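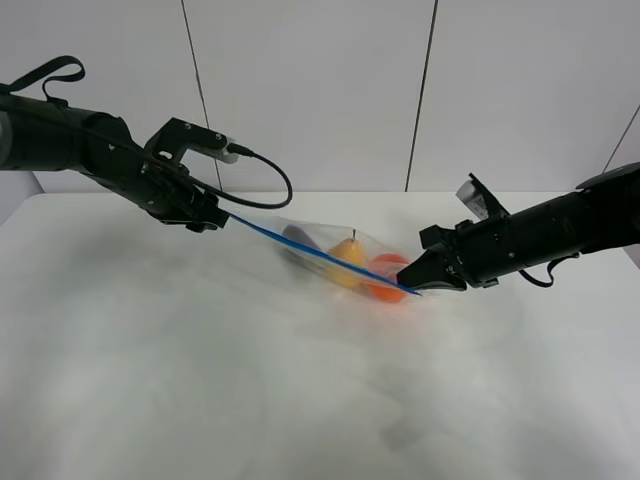 Fig. 6 - Both grippers on the zip bag, left cable looped above the wrist

## 6.3 Clearing a zip-bag fault (left cable snag)

Fault shows as "L WRIST DRAG" on the Nekow panel. Usually the cable. Don't just reset it - Wajid did on 28th April and pulled a connector.

1. Hit pause. Not e-stop, unless someone's in reach - e-stop drops the grip.
2. Wait 8 seconds for both arms to hold.
3. Support the bag from underneath, then open right gripper, then left.
4. Jog left arm back 90 mm. Slow mode only.

**CAUTION:** Hands out from between the jaws before any jog. Pinch hazard even at low speed.
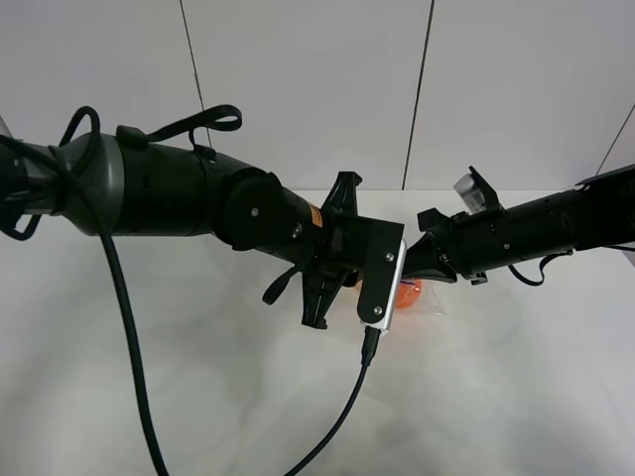
*Bajwa Handling Cell - Maintenance & Safety*

5. With jaws this close, back off the right arm first. Always.
6. Trace left cable from gripper down to the table. Check for kinks, rubbed jacket, anything caught on a strap.
7. Reseat connector, re-run cable with slack. No tape accross the joint.
8. Home both arms, run one empty cycle.

Note: soft fruit bruises if grip is over 35% - check the setting after a reset, it doesnt always hold.

Faults twice in a shift - lock out, tag it, call Hina Lashari.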